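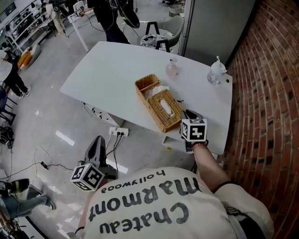

I have been reading phone launch announcements for long enough to have stopped believing the word "lifetime." Samow used it four times on the page for its new handset, the Lolon, and the phone has a battery that is glued in. So whose lifetime are we talking about? The box of tissues on the white table is the kind of product I wish phone makers would study. The wicker cover has a lid, the lid moves, and there is an opening inside where the tissues go. When they run out you put in more. A phone battery is a supply that runs out too, only slower, and yet Samow wants us to treat the moment it runs out as the natural death of the whole thing.

The company's answer to people like me is the Lolon Care plan. You pay 231 dollars when you buy the phone, and if the battery drops below a certain level of health during the plan, they will replace it. I read the terms twice. The level is not printed on the sales page. It is in a separate document, and that document says Samow decides it "based on diagnostic results," meaning the company that pays for the new battery also runs the test that says whether you get one. Maybe they will be generous. I would like to see it before I pay for it.

Then there is the price. The Lolon costs 1,149 dollars without the plan. At that price I don't think a working battery in year three should be an extra. My old Su phone, which cost a good deal less and which reviewers made fun of, had a back you could pop off with a thumbnail. I carried a spare battery in my coat. It was ugly and the back creaked, and I kept that phone longer than any I have owned after it.

The usual defense is water. You can't have a removable battery and a sealed phone, we are told, and people want sealed phones. I'm not so sure on either count. There have been phones with gaskets and screws that survived rain and sinks just fine. And I have asked plenty of people what they want from a phone, and the first answer is nearly always that it should last the day. Swimming with it has yet to come up.

The second defense is thinness, and here I give up trying to be polite. The Lolon is thin, yes. Its camera sticks out so far that it rocks on a desk when you type. Most buyers will put it in a rubber case before they leave the store, and the case will be thicker than any battery door ever was. All that engineering goes into shaving off a sliver that gets put right back on.

I did try to find out what a battery swap costs if you skip the plan. The Samow store in Derkgate told me it was "up to 100 dollars, depending." Depending on what, they couldn't say. They could say that the phone would have to be mailed away, that I should back it up first, and that there was no loaner. An independent repair shop a few doors down said they would do it cheaper, but that the phone would then show a warning about an unknown part every time it started. I call that a nag screen. Samow calls it a safety feature.

To be fair, some of this may get better. Samow says a parts program is coming in September, and that approved shops will be able to order real batteries. I have seen programs like this before. The parts show up late, or they only come as a bundle with the screen, or becoming an approved shop costs more than a small business makes in a month from that brand. If this one is different I'll write about it and say so.

Until then my advice is dull. If your phone works, keep it, and get the battery replaced now while parts for it can still be found - any decent shop can do most older models in under an hour. If you have to buy new, ask the person behind the counter what a battery costs for that model and who is allowed to fit it. Ask for it in writing. If they start talking about the care plan, ask again.

Posted 13 Apr 2019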